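Music 101: Introduction to Electronic Music Production
Handout for Unit 4: Drums, Bass and the Low End
Updated 7/23/26

Most dance tracks are written in 4/4 time, with a kick drum on every beat. The kick and the bass share the same low range, and most of the work in this unit is about keeping them out of each other's way. Bring headphones to every session. Laptop speakers do not reproduce the notes we will be working on.

Before class, listen to "Presel" and "Dawber" in the course folder. Both use the same kick sample. Write down where the bass note starts in relation to the kick. 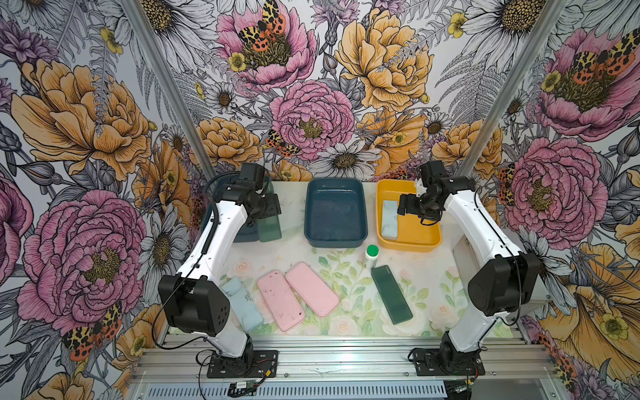
Sidechain compression

A compressor lowers the volume of a sound when a signal gets too loud. With a sidechain, that signal comes from a different track. Put the compressor on the bass and feed it the kick. Each time the kick hits, the bass drops and then comes back up.

Start with a fast attack and a ratio of 4 to 1. Lower the threshold until you can hear the bass move, then back it off a little. Set the release so the bass is back at full level before the next kick.

A high-pass filter at 30 Hz on the bass removes rumble that uses up headroom. Do not put the same filter on every track out of habit.
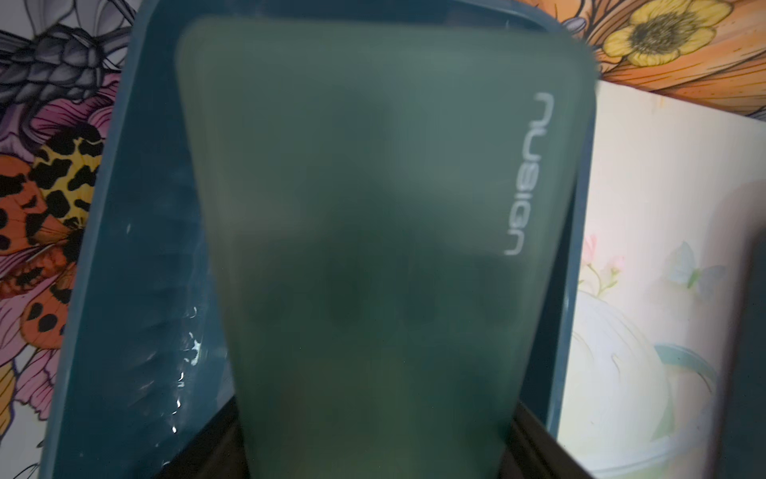 Can I use a volume envelope in place of a compressor?
An envelope is fine for the assignment. Draw the dip by hand and repeat it on each beat. Note which method you used.

Assignment

Make a loop with kick, bass and one chord sound. Export 2 versions, one with sidechain and one without, at the same peak level. Upload both to the Zukport folder.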